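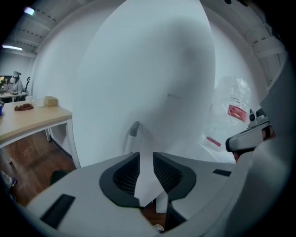 Keeping a shared table clear in a big, high room

Asked by Danilo Ocampo in Storage and Tidying

We use a corner of a large room with a wooden floor and one light wood table with white legs. Everything ends up on it. At the moment it's cups, a brown cloth in a heap, a small white container and a beige box. There's a clear plastic bag hanging up nearby as well. I wipe the top in the evening and by mid-morning it's covered again. I'd like to put up a shelf but I don't know if that makes sense in a room like this. The ceiling is ribbed metal with white beams and strip lights.
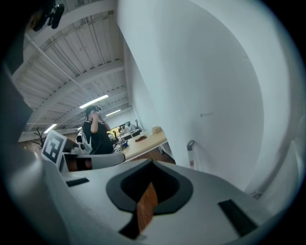

The walls are white and I'm not sure what's behind them, so I'd prefer not to drill. Budget is £40.

2 answers

Kadrić
Don't bother with the ceiling or the walls. Get a tray for the cups, 40 cm by 50 cm if the table will take it, and agree that cups go on the tray or back to the sink. Put one hook on the side of the table for the cloth – a clamp-on one, no screws. A cloth left in a heap stays damp and starts to smell. The box wants to go on the floor underneath or on a rack. If you don't know what's in the hanging bag, empty it and find out.
We did this in February and the table has mostly stayed clear. The tray needs washing once a week.
16 people found this helpful

Niment
Get a trolley. Ours is from Kenberg, it's fine, one wheel squeaks. You can push it against the wall when you need the space.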